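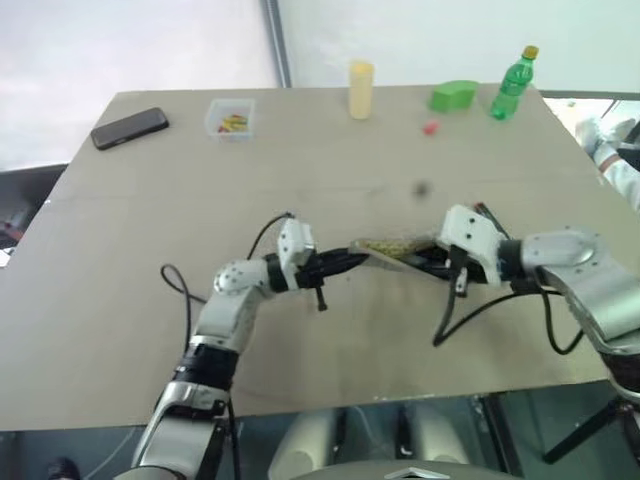

Chiller retrofit logs, Stostomance bottling site

README / data card, written 7 November 2018

Quick version. These are plant logs from the cooling side of the Stostomance soft drinks site, before and after the old central chiller loop was split up into local units. CSV files plus a few notes. If you only want to plot something, go to "Where to start". If you want to publish off it, please read the bit on gaps first.

What's in it

Water temperatures (flow and return) for each cooled circuit
Flow rate where there was a meter, blank where there wasn't
Compressor on/off and load percentage
Outdoor air temperature and humidity, from the sensor on the roof of the syrup room
Line state (running, stopped, cleaning, changeover)
Electricity readings per panel
Make-up water for the old cooling tower, hand read

What's not in it: production volumes, recipes, product names, anything about people's shifts. Taken out before we got it or stripped by us. Don't ask for the volumes, we haven't got them.

Background

Stostomance ran one central ammonia plant for years, with long glycol runs out to everything: blow moulders, carbonators, the pasteuriser cooling section, the air compressors. One setpoint for the lot. So the moulders, which would have been happy with much warmer water, got the same cold glycol as the carbonators, and the plant paid for it all year. Also the pipework was badly lagged at the far end, you can see it in the return temps.

The retrofit put local units on the machines that could take warmer water, with dry coolers outside, and left a smaller chilled loop for the carbonators. Controls by Kiteck. Logging by us, bolted on to theirs.

The dataset covers both arrangements and the messy stretch in between when both were part live. The messy stretch is labelled, see "phase" below.

Folders

raw/ is what came off the loggers, untouched. Odd file names, leave them.
clean/ is the same resampled to one minute, units sorted out, obvious rubbish removed.
events/ holds the stoppage and maintenance list, typed up from the paper book.
notes/ is text files. Some are useful. The one called pipes_old is mostly a rant but has the only decent account of which valve fed what.
scripts/ does raw to clean. Runs in order, 01 then 02 then 03.

Columns in clean/

time: local clock time, NOT UTC. See gaps.
circuit: short code, list in notes/circuits
t_flow: degrees C, water or glycol leaving the cooler
t_return: degrees C, coming back
flow_lpm: litres per minute, blank if no meter
load_pct: compressor load, 0 to 100. Dry cooler rows have fan speed here instead, sorry, historical
kw: panel power, averaged over the minute
t_out: outdoor dry bulb
rh_out: outdoor humidity
line_state: run, stop, cip, change
phase: old, mixed, new
flag: see next section

Flags

Flag is a number. Blank means fine as far as we know.

1 is a filled value, straight line between neighbours, only for very short holes
2 is sensor suspect, value kept as logged
3 is sensor swapped that day, treat the step as ours and not the plant's
4 is hand entered

Rows can only carry one flag. Where two applied we kept the higher number. Not ideal, would do it differently now.
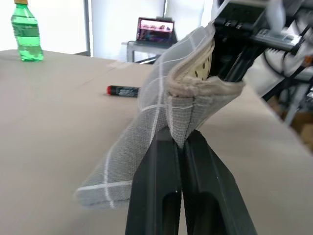
Flags were put on by eye for the old phase and by script for the new one, so the old phase is probably flagged more heavily than it deserves. The script is in scripts/03 and is short. If you don't agree with the limits, change them at the top and rerun, the raw files are all there.

Gaps and known problems

Clock change. The loggers moved with summer time, so there's a missing hour in spring and a doubled hour in autumn. We haven't fixed it. Doubled hour rows are in the order they were written, so you can split them if you're careful.

Carbonator 2 return sensor drifted through most of the old phase. It read low. We know because when it was swapped the value jumped. By how much it was out earlier on, no idea. Flag 2 throughout. Don't work out heat from that circuit in the old phase, you'll get nonsense.

Flow meters. Only the main header and the moulder circuits had them in the old arrangement. Each new unit has its own. So a straight before and after on flow is only possible for those. For the rest some people have used pump speed, there's a note on it in notes/pumps, use at your own risk.

Pasteuriser circuit. Missing altogether for the first part of the mixed phase. The logger was powered off a socket that got isolated for the electrical work and it took a while to spot. Nothing to recover.

Tower make-up water. Read by hand off a dial, usualy in the morning, sometimes not at all. Flag 4. Fine for monthly totals, useless for anything finer. The dial also has a reading that goes backwards once, which is somebody's handwriting and not the meter. Left in raw, removed in clean.

Power. The old ammonia plant panel also fed the lights and a heater in the plant room. Small next to the compressors but not nothing in winter. The new panels are clean.

Humidity sensor saturates in fog. Sits at 100 for hours. Probably true some of the time.

Cleaning. line_state says cip for the whole cleaning slot, including waiting about. The actual hot rinse is shorter. Look at the return temp to find it.

Where to start

Load clean/moulders first. Best covered circuit, flow meter in both phases, hardly any flags. Plot kw against t_out, split by phase, line_state equal to run only. That gives you most of the story: old phase is nearly flat, new phase drops away in cold weather when the dry coolers do the job on their own and the compressors sit idle.

Then do the carbonators. Less exciting. They need cold water whatever the weather, so the saving is smaller and comes mostly from shorter pipe runs and a compressor that's the right size.

Don't add the circuits up and call it the plant. The blower room and the offices were on the old loop and have no logger in the new set up.

Comparing phases

Things that changed besides the cooling, so don't credit the lot to the retrofit:

One moulder was replaced during the mixed phase. Newer machine, needs less cooling for the same work.
Setpoint on the chilled loop was raised a little after commissioning, date is in events/
Fan curve on the dry coolers was wrong to begin with (full speed or nothing), fixed later, also in events/
Pre-spray on the dry coolers only comes on in hot weather and only when somebody has opened the supply valve. In one warm spell it wasn't open. Shows as a high t_flow with fans at 100.
The filling line had more changeovers in the new phase. Product mix, not cooling.

For a fair comparison match on t_out and line_state both. Matching on calendar month alone gave us a much rosier answer then matching on weather, the old phase winter was milder.

Other sites

There's a smaller set from the Londton warehouse in a seperate folder, londton/. Cold store only, no bottling, same column names where they make sense. Its line_state column is always blank. It was used for checking the scripts on a second lot of files and is included as it was no bother to. Don't merge it with the main one, circuit codes overlap.

The Arellano site was meant to be in here as well. It isn't. Logs exist but permission hasn't come through. If it does it'll go in as its own folder.

Running the scripts

Python 3, pandas, nothing clever. Set the path at the top of 01, run all in order. 02 is slow and eats memory, give it a circuit name if your machine is small. It prints a lot of warnings about mixed types, ignore those. It should not print anything about missing columns. If it does, the raw folder hasn't unpacked properly.

On Windows watch the long paths in raw/. Unpack near the top of the drive.

Use and sharing

Free to use for teaching, research, your own plant sums. Say where it came from. Don't sell it as is. Don't use it to make claims about any make of cooler: the unit names were swapped for codes on purpose and we'd like it to stay like that.

Not suitable for: sizing equipment for another site, training anything that'll drive a real chiller without supervision, food safety arguments of any kind. Temperatures here are cooling water temps, not product temps. Been asked this more than once.

To do

Sort out the clock change
Rename load_pct for the dry coolers
Put proper units in the londton header
Second flag column
Next cut of the logs, planned for December, will add the compressed air circuit if the sensor gets fitted
Draw a proper pipe diagram, the one in notes/ is a scan of a scan and the lower half can't be read

Corrections

If you find something wrong open an issue with the file name, the time range and the circuit code. A plot helps. "The data looks odd" doesn't, most of it looks odd, it's a bottling plant. Fixes go into clean/ only and get a line in notes/changes. Raw stays as it is.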